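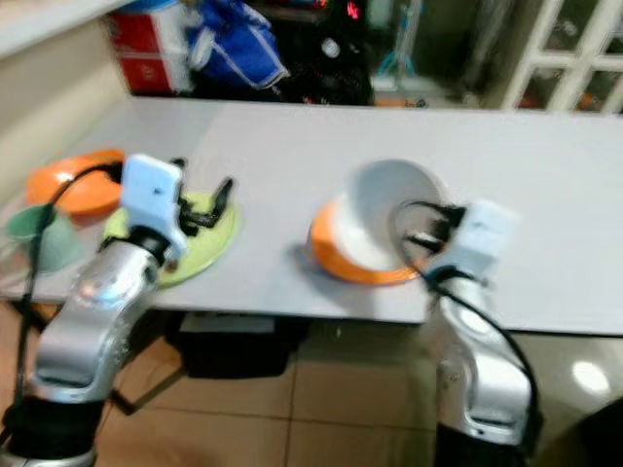 4 Stacking and Storing the Tableware

4.1 Before you start

Read this section before putting the Dreltine tableware away for the first time. It applies to plates, bowls and cups of all colours. For the serving dishes, see section 6.

You will need:
a clear, level table
a dry cotton cloth
the felt discs supplied in the carton

Note: Pieces of different colours are the same size within each type and may be mixed in one stack.

4.2 Sorting

1. Wipe the table and let it dry.
2. Lay the plates flat, face up, without overlapping.
3. Stand the cups along one edge of the table, away from the plates.
4. Take each bowl by the rim and foot and turn it on its side. Check the inside for crumbs or water.
5. Wipe the foot of the bowl. Set it upright before letting go.

CAUTION: A bowl left on its side can roll. Do not leave one unattended near the edge of the table.

4.3 Stacking the plates

1. Place the first plate flat on the table.
2. Lay one felt disc in the centre.
3. Lower the next plate straight down. Do not slide it across the one below.
4. Check that the rims are level all the way round. If a plate sits at a tilt, lift it off and reposition the disc.
5. Continue up to a maximum of 7 plates.

Note: The discs are not needed for daily use. Fit them if the stack will be moved or left for longer than 30 days.

4.4 Bowls and cups

1. Set one bowl upright in the centre of the top plate. The foot should rest inside the raised rim of the plate.
2. Nest one further bowl inside the first if required. The maximum is 2 bowls.
3. Store cups singly, open end up. Cups must not be nested or placed inside the bowls.

CAUTION: Do not lift a stack by the bowl. Take out the bowls first, then carry the plates with both hands beneath the bottom plate.

4.5 If pieces stick together

Nested bowls may hold fast if put away damp. Stand the pair in warm water up to the rim of the outer bowl, wait 2 minutes and twist gently. Do not prise them apart with a knife.

4.6 Storage position

Keep stacks on a shelf below shoulder height and out of direct sun. The orange and green glazes are not affected by light, but the felt discs will fade and harden.

Replacement discs are sold in packs of 144 from the Arnanthorpe warehouse under part name Valdale Felt, Small. Orders are handled by Aarti Pathak in the spares office, which is closed on Saturday.

Continue to section 5, Washing and Drying.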